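Section 4. Shelf and first use

Before you begin, stand the Drellmont low cabinet in its final position against the wall. It can be used on hard floors or carpet tiles. Keep the space in front clear so the doors can swing.

1. Turn the key in the lock above the handle and open both doors.

2. Slide the shelf in level until it sits on all 4 supports. Press down on each corner.

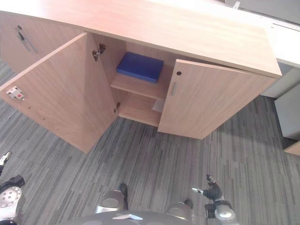
Fig. 10. Doors open, shelf in place, with a flat box stored on it.

3. Check the hinges on each side. If a door hangs low, tighten the hinge screws by hand. Do not use a power driver.

4. Load the lower compartment first. Heavy items go at the bottom and flat boxes go on the shelf.

CAUTION: Do not lean on an open door or hang anything from it.

5. When moving a box in or out, you may rest it on the cabinet top for a moment. Keep hold of it if any part extends past the front edge.

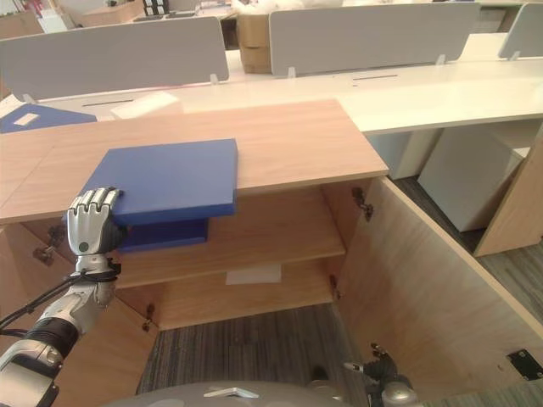 6. Push stored items back from the front of the shelf, then close the doors. They should shut without force. If one sticks, go back to step 3.

NOTE: Leave the paper sheet with the part numbers inside the cabinet. You will need it to order a spare key or shelf support from Flokport.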